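Progress report to the Rimis fund
Period: February
Work package: tabletop goods, shared meeting room

## 1. Status

The work package is on schedule. The item list for the meeting room has been agreed, the snack handling rules have been rewritten, and storage for play pieces has been brought under the same scheme as the tableware. Two actions remain open and are listed in section 6.

The grant covers consumables, small containers and the hours spent on sorting and clearing at the Stiteck site. It does not cover furniture. The white conference table and the black office chairs were in place before the award and are carried in the Grendano asset register. No charge has been made against them.

## 2. Room and table

The table is used for full-length meetings and for sorting. During sorting, the chairs stay on the far side, against or near the wall, and the near end is kept for open food and play pieces. The wall-mounted screen is not needed for this work.

Food is put out in small quantities. Bowls are preferred to packets because the amount left can be judged at a glance, and a half-full bowl is easier to cover than a torn bag. Paper cups are accepted for dry crackers only.

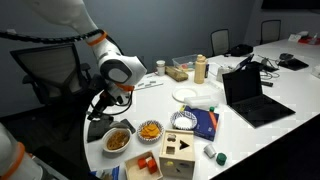

The previous rule required all food to be removed before any toy or block was brought to the table. It was dropped after the first week of the period, as it doubled the number of trips to the cupboard and did not improve cleanliness. The current rule allows both at once under these conditions:

- blocks stay in the wooden tray or in the shape sorter when not in use
- powdery or soft contents go in a bowl with a rim, never on a flat plate
- small caps are kept with the larger items until they can be matched
- empty cups are stacked at the end of the session

Compliance with the last condition is poor. Cups are still being left singly along the table. A fixed place for them will be marked.

## 3. Item groups

For storage purposes the goods are divided into five groups.

| Group | Typical contents | Storage |
|---|---|---|
| A | bowls, plates, cups | upper shelf |
| B | cereal, crackers, biscuits | lidded box |
| C | blocks, shape sorter, tray | lower shelf |
| D | rectangular plastic containers, bins | lower shelf, nested |
| E | bottles, caps, pens, other small items | drawer |

Group E is the least satisfactory. Loose caps account for most of the queries raised at clearing time, and squeeze bottles do not fit the drawer upright. A taller container from Nkuna has been requested on loan. If it fits, bottles will be moved out of Group E and given their own position on the upper shelf.

Group D has been reduced. Clear plastic is retained where possible so that contents can be checked without opening.

## 4. Clearing procedure

Clearing runs from the near end of the table to the far end. Open food is dealt with first: dry cereal and crackers are either covered or discarded, and bowls go to the sink. Sealed bags are returned to the lidded box. Play pieces follow, with the blocks checked against the tray before it is lifted. Plates and containers in the middle of the table are taken next, then bottles, and last any bin or wrapped item at the far end.
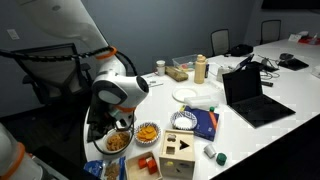 The order matters mainly for the bowls. When the far end was cleared first, sleeves and elbows passed over open food on every trip, and the table had to be wiped twice. Since the change, one wipe has been sufficient on most days. The Monday session is the exception, as it follows a lunch meeting.

## 5. Expenditure

Spending to date is 1668 against the consumables line. Most of this went on lidded boxes, bowls and dry food. Roughly 50 was spent on labels, which have not adhered well to curved surfaces and will not be reordered. No transfer between budget lines is requested.

## 6. Open actions

1. Mark a fixed place for used cups.
2. Confirm the loan of the taller container and measure it against the upper shelf.

The revised item list will be sent with the next claim. Shelf labels will be replaced with card inserts in the same period, and the cost will be met from the existing consumables line.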